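25/06/2019
By Jin-sol Yang

The rule sheet at Prenis is three pages long and it hangs on a clip beside the door. When I visited, the first page was covered with pencil notes. The woman who wrote most of it did not want her name in this article, because, she told me, the sheet belongs to everyone who works from it. She leads the group that records hand work for robot training, and I will call her the lead. Before this she spent several years at Gremitz, a company that checked packing machines, and she says that she learned there to be afraid of rules that sound good and cannot be followed.

"A rule must be something that a tired person can do at the end of the day," she said. "If I write 'handle the cloth with care,' I have written nothing. What is care? I must write where the hand begins, where it ends, and when we throw the recording away."

I asked her to begin with the starting position, as it takes up almost half of the first page. She laughed a little and said that it was the part with the most arguments behind it. The operators work at a table with a gripper in each hand, and the sheet says that every recording begins with both grippers at the near edge, jaws open and pointing toward the middle.

"Open, because if one person begins open and another begins closed, then the robot must learn two beginnings. It is a waste. And at the near edge, because we want the reach to be in the recording. In the first version people began already above the cloth. It looked very quick and very nice, and we could not use it."

The second point on the sheet is about the object. A folded cloth must lie flat before the work begins, in the middle between the two grippers, and nothing else may be on the table with it. There was a time when the sheet demanded an exact place, measured with a ruler. The lead removed this in October of last year. 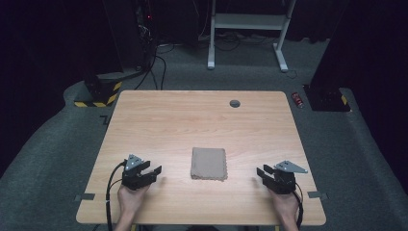
"With the ruler, all recordings had the cloth in the same spot, and of course the machine then knew only this spot," she said. "So now we say 'in the middle, between the hands,' and we leave the small differences alone. A little nearer to the person, a little farther, this is fine. What we do not accept is a cloth that hangs over the side or that has another thing lying on it."

She is strict about the difference between variation and mess, and she came back to it several times. Variation is permitted when somebody has thought about it before. Mess is when it happens and is discovered later by the person who has to review the files. In her opinion many published guides mix the two and tell the reader only to collect "diverse" examples.

"Diverse is a beautiful word. But a bad grip is also diverse," she said. "I want forty good folds that are different from each other. I do not want forty good folds and then thirty where someone was talking with a colleague."

The operators work in blocks. One block is forty recordings, and after it there is a break which cannot be moved or saved for later. This was a subject of real disagreement. Some operators preferred to do seventy without stopping and go home earlier. The lead let them try it for a short time and then compared the rejected recordings from the first half and the second half of each long block.

"I will not give you the result as if it was science, it was a small group," she said. "But I looked at it and I put the break in the rules on the same afternoon. The wrists were also a reason. These tools are not heavy in the first minute. After one hour, ask again."

Cables have a paragraph of their own. The sheet says that a cable must go down from the tool and off the table without crossing the place of work, and the operator has to check this before each block, on the left and on the right. If a cable pulls on the hand during a movement, the recording is marked and repeated, even when the task was finished correctly.

I wondered if this was too severe. A cable that pulls for one moment does not change where the cloth goes.

"It changes how the person moves," she answered. "The person protects himself from the cable. He makes a small curve with the arm, and then the robot makes this curve also, and it has no cable there. Then a visitor asks me why the robot does this strange little curve. I have seen it."

The same thinking is behind the tape rule. Tape is permitted on table edges and on the floor, for marking or for holding something in place, but it must never be in the area where the object moves. Whoever puts down a new piece writes it in the log, and the person who replaces old tape uses the same color. She agreed that this last sentence sounds like too much. It stays in the sheet all the same.

The longest discussion we had was about soft materials. Hard objects are simple to describe in a rule, she said, as you can say that the box is held or that the box is not held. With cloth it is more difficult. A thin fabric with open netting can be between the fingers at one corner and lie on the table with all the rest. Is this a good grip? Page two tries to give an answer. The grip is accepted when the fingers are closed, the fabric stays with them as they travel, and no part of it has gone into the moving arms of the gripper.

This third condition was added after an operator named it in a meeting. Edges that are frayed or cut in small waves like to go where the arms open and close. If a thread is caught there, the tool may still look closed in the numbers, while in truth it is held back.

"Before, we trusted the numbers for everything," the lead said. "Closed is closed. Now the reviewer must also look at the video from the hand tool. He has to see both fingers, and he has to see where the fabric goes. If he cannot see where it goes, he writes 'unclear.' I like this word very much. I would like people to use it more."

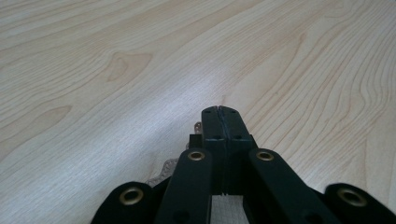
She is of the opinion that "unclear" is the most honest label in the system, and that a project without it should worry its customers. When a reviewer has only "good" and "bad," he will choose "good" on a day when there is much work waiting. At Prenis the unclear recordings go into a separate folder and a second person looks at them on another day. If two people cannot decide, the recording is not used. There is no third vote.

Light is treated in a similar way. A pale tabletop gives back a lot of light, and a bright patch on the wood can make a pale fabric hard to find for the camera. Many laboratories solve this with a dark cover on the table. The lead decided against it.

"The homes and the workshops have shiny tables," she said. "If I remove all the shine, I make a machine for my own room. So the rule is only that the shine may not lie over the fingers or over the piece of fabric that they hold. On the wood behind, it can be as bright as it wants."

For dark surroundings she has fewer objections. Black curtains are allowed by the sheet, and she considers them useful against people who walk past. But the sheet asks that there is at least one set of recordings without them for every task, made later, at another site. This is the rule that is most often postponed, she told me, and she did not try to hide that her own group is behind with it.

Safety takes only half a page, and I asked about that too. Equipment standing on the floor near the work must be marked so that it can be noticed by someone who is looking at the hands. Small things that fall on the floor are to be picked up between recordings and never during one. The operator may stop at any moment and does not have to give an explanation. This sentence was in capital letters in an older version. She changed it back to normal letters when she noticed that people were skipping everything in capitals.

The group uses a software tool called Plelto for the review, and inside it there is a button with the name Ok. The button has its own rule. It may be pressed only after the recording has been played to the end, and it does not become active before that. Some reviewers complained, since a recording is never longer than 60 seconds and the problem, if there is one, usually shows itself early.

"Usually, yes," the lead said. "But the end is where the hand opens. We had good folds where the fabric then came back with the fingers, when the person was already thinking about the next one. You see it only in the last moment. So they must watch, and they may be angry with me."

I asked if she would like to see a sheet like hers become a common standard for the whole field. She took a long time with this question. She is for a common way of writing down what was done: how the recording starts, what is rejected and who decides it. The values themselves, such as the length of a block, she would leave to each group.

"If someone copies my forty, I am not happy," she said. "Maybe his tool is lighter, maybe his people are sitting. He should have a number, and he should be able to tell me where it comes from. With my number he can only tell me that it comes from Prenis."

She is now working on the next version. The pencil notes on the first page are for that, and most of them are not hers. One of the notes asks for a better definition of "flat." Under it somebody else has written a proposal, and under the proposal there is a question mark. She plans to leave the sheet on its clip until the margins are full, and then type it again.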